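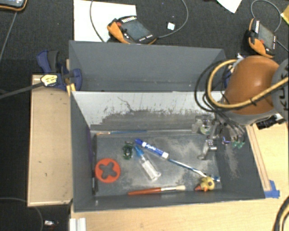

Sorting Out the Craft Room
Posted Apr 22, 2023 by Sun-ja Um

The craft room at Sultport had not been sorted since February of last year. Over one long afternoon Bjarke Blöndal and I went through the drawers, the windowsill and the shelf over the sink. Anything without a home went into the gray bins on the table. There were 17 drawers to get through and we finished all but 6.

The notes below are for people who use the room and may be looking for something.

Gallery notes

Gray bin, mixed items. Brushes, a marker, a yellow rubber duck and a few other small things. The scratches are on the inside walls and floor, and the bin is still good for storage.

Large brush with the reddish-orange handle. Goes back with the glue and varnish brushes, second drawer down.

Brushes with blue handles. These belong to the watercolor set. Please stand them in the jar with the bristles up.

Blue dry-erase marker. Returned to the whiteboard tray. New ones are on order from Konderar.

Clear plastic piece with the blue tip. It will stay on the front shelf until someone claims it.

Orange-red disc with the X cutout. Bjarke thinks it is from a game. If you know which one, leave a note on the door.

Rubber duck. Going to the children's corner.

Unclaimed items will be kept until the next sorting day. The last six drawers are mostly paper and yarn, and we will do those next.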